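3.2 What people told us about noise at home

I went into the Urbridge survey thinking traffic would top the list. It didn't come close! We mailed out 3,000 forms, got 2,000 back, and the complaint that kept turning up was the hum and thump of the household's own appliances, mostly in homes where the laundry shares a wall with a bedroom. I should have guessed, having slept next to a spin cycle for most of grad school.

We asked everyone to keep a sleep diary for 21 nights and to score each night from one to seven, with 7 meaning they slept straight through. The Babaei scale has more steps than that, but our pilot group found it tiring (and so did I, filling it in at midnight), so we trimmed it. Scores dipped on nights when a machine ran after 10 p.m., and they dipped more in Mutero, where the older row houses have thin inner walls. Large front-loading machines like the one in Figure 2 came up again and again in the written comments - people liked how they washed and hated the final spin.

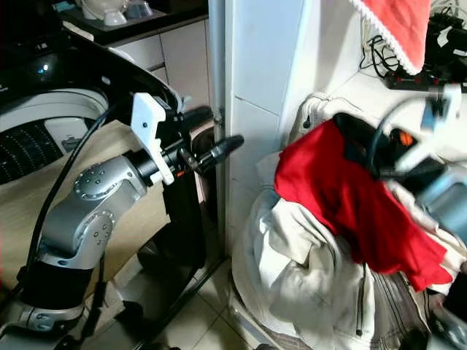
Figure 2. A large appliance of the front-loading type.

August was the odd month out. Windows were open, fans were going, and the diaries got a lot harder to read for any single source, so I've left those nights out of the comparison in Section 4.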